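Section 4. Getting Ready for Tray Work with the Hand Grippers

18 Jan 2018
By the Bench Support Desk, Govindasamy, Stultirville

If you have worked the sorting benches for any length of time, you already know more about this job than the section in front of you can teach, and we would ask you to keep that in mind as you read. The Sevlow cell at Rondanville is going to take over a good share of the tray filling from October. It learns how to do that from recordings of people filling trays with the hand grippers, and the people we want it to learn from are the ones who have been picking up bracelets and loose pearls for a living. So please read the steps through once with a cup of something nearby, then put the cup well away from the work and start at 4.1.

What changes for you, in short, is where your hours go. Benches that now spend most of the day on filling will spend part of it recording, part of it checking trays the cell has filled, and the rest on the repairs, restringing and matching that always seem to get pushed to Friday afternoon. Grades and pay bands stay as they are while you train. Recording time is bench time and goes on your sheet as bench time, whether you do it on the floor or at home under the home-work arrangement. If your sheet comes back with recording hours in a separate column, send it back to us and we will sort it out with payroll (this happened to several people at Stultirville and we are sorry about it).

4.1 Preparing the surface and the pieces

1. Choose a surface you can reach across without leaning on it. A table is fine and so is a firm bed with the sheet pulled reasonably flat. You will be working for a while, so pick a height that lets your elbows hang naturally.

2. Lay your cloth and smooth it with your palm. It needn't be perfect. The cell will have to deal with creases too, and patterned or striped cloth is welcome.

3. Place the open tray toward the back, where you can reach into it without crossing over the pieces. Check the inside of it with your fingers for old stones or crumbs.

4. Put out the practice pieces in front of the tray. Mix your shapes: a bangle or two, something beaded, something on a cord, a small ring if you have one in your kit. Let them lie as they fall, even where one overlaps another. We know this goes against every habit you have, and your supervisor has been asked to bite their tongue.

5. Make sure the light on the cloth reads at least 600 lux on the meter that came in your kit. If you have no meter, a bright ordinary room in the daytime will usually do.
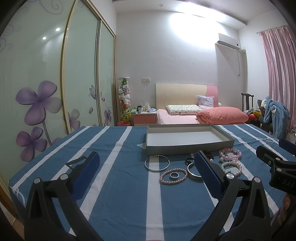

6. Pick up both grippers, one in each hand, and open and close each of them a few times before you go anywhere near the jewelry. You are feeling for a smooth squeeze with no catch in it. The jaws should open fully when you let go. If one of them sticks halfway, set that gripper aside and use your spare.

7. Look at the ribbed pads. They should be clean and seated squarely, with no fluff in the grooves. A soft dry brush will get most things out. Please don't use polish cloths on them, as the residue makes them slippery and it is a nuisance to get off again.

8. Start the recording with the button on your right-hand gripper and wait for the two short beeps. Count to three in your head, then begin.

NOTE: You don't need to hide your hands or tidy the room beyond the work. Recordings go to the Sevlow team at Rondanville and to our own desk, and to no other department. They are not used to compare one bench with another. We were asked this at both site meetings and the answer was written into the bench agreement afterward, on page 2, where you can look it up.

CAUTION: Never practice with customers' goods. Use only the pieces in your kit bag, and check them against the kit card at the start and again at the end.

4.2 Picking up and placing

You will notice in the first ten minutes that the grippers are slow. A bracelet you could drop into a tray without looking suddenly asks for your whole attention, and most of us found that a bit humbling. It gets easier by the second afternoon. Go at the pace where you can still feel what the jaws are doing, and don't try to match your bench rate, which has been suspended for recording hours anyway.

1. Bring the open jaws over the piece and pause briefly. Choose the part you are going to hold before you start to close.

2. Lower until the pads are on either side of it. For a bangle, take one edge of the band. For a beaded bracelet, take two or three beads and let the rest hang.

3. Squeeze slowly until the piece moves with the gripper, and stop there. More pressure does not help and can mark soft plating.

4. Lift straight up first, then travel to the tray. Pieces dragged sideways across the cloth tend to collect their neighbors.

5. Lower the piece into the tray until it touches the base, then open. Please don't let go from a height.

6. If you miss, or drop something, carry on. Pick it up again from wherever it landed and leave the recording running. The misses are useful to the cell and you will not be marked down for them.

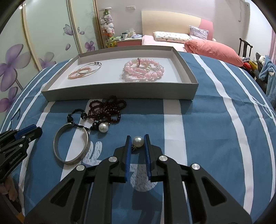 Small round things are where your experience counts for most, and where the early trials of the cell did worst. On the old benches we all learned to roll a pearl against the side of a finger to find its fitting, and you can't do that with two pads and a hinge. What you can do is take note of which way the fitting is pointing before you close. The glossy white pearl between the jaw tips has its small ornate fitting at the lower left, lying close to the left pad, and that is a good thing to keep an eye on, as a fitting caught under a pad can scratch or bend. If it starts to turn in, open up, let the piece settle on the cloth and come at it from another side. Long strands want similar patience. With a looped heap like the dark red one, find a loop that stands a little clear of the others, lift it by a few inches, and give the rest time to follow.

7. When you fill the tray, you may let pieces lie over one another, but keep the total under 600 grams. The kit scale is marked in red at that point.

8. When the last piece is in, hold both grippers still, count to three again, and press the button. One long beep means the recording has been saved.

NOTE: If you hear no beep at all, write the time on your kit card and carry on with the next tray. We can usually recover the recording from our end.

4.3 Rest, hands and swapping over

Squeezing a gripper uses the ball of the thumb more than ordinary picking does. Stop after each tray, put both grippers down and open your hands wide. Nobody is expected to record for a full shift. If you share a bench, swap over with your partner so that one of you fills while the other checks pieces against the card. Anyone with an old wrist or thumb injury should speak to us before starting, and we will find you checking or matching work at the same grade.

CAUTION: Tingling in the fingers is a reason to stop for the day. Tell your supervisor and enter it in the bench book.

4.4 What to do with your opinions

Please send them. The back of the kit card is for comments, and we read every one, including the rude ones. Roughly 200 came in from the first round at Stultirville, and the softer spring in your present grippers came directly out of them. Checkers at Rondanville have also asked for the right to stop the cell and pull a tray without giving a reason, and that has been agreed. The stop key is on the left-hand post, at standing height, and Section 5 covers how to restart afterward.

Return your kit bag to the cage with the card inside and both grippers closed.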